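Old office towers, second lives

The desktops come off the van in stacks, side panels dented, asset stickers half peeled. By 9 in the morning the benches at Tillura are full. Last year the workshop took in 2,593 of them, mostly from offices clearing a floor before a lease runs out. Most will go back out. Not whole, maybe, but out.

I spent a November day there with a screwdriver and a bad back. What struck me first was how little of the work is clever. It's dust. It's screws in a muffin tin. It's finding the latch.

Drives come before anything else. House rule. No machine moves down the line until its storage is out, logged and in the locked cabinet, and the big business towers make that pretty easy – plastic carriers, squeeze and lift. The blue ones break less than people think. Heiskanen, the recycler across the yard, gets any drive that fails its wipe. The rest get reused, usually in the school machines that go to Nullcombe.

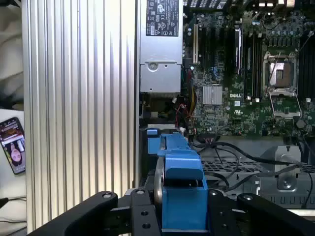 A blue drive carrier at the open case of a Dell desktop, with the power supply and board behind it.

Then memory, then the processor if it's worth pulling. An open socket makes everyone at the bench a little nervous. Those contacts bend if you breathe on them wrong, and a bent one can cost you a whole afternoon with tweezers and a magnifier. Covers go on quick. Heatsinks get scraped of old paste, which by then has the texture of stale frosting.

Cables are their own headache. Red, yellow, black, all of it bundled tight by somebody at a factory who never expected it to be undone. You learn to follow one end with your thumb. I lost a zip tie inside a case and it took me longer to find then the drive took to remove.

A tested tower sells for 80 dollars at the front counter. Ultska, a repair club that meets upstairs, buys the odd ones for parts, up to 300 a year. They like power supplies best. Also fans, also feet, also those little rubber grommets that always go missing.

By late afternoon I'd finished 3 machines. The regulars had done a great deal more and were already sweeping up. The screw tin was full agian, and the next van was backing into the yard.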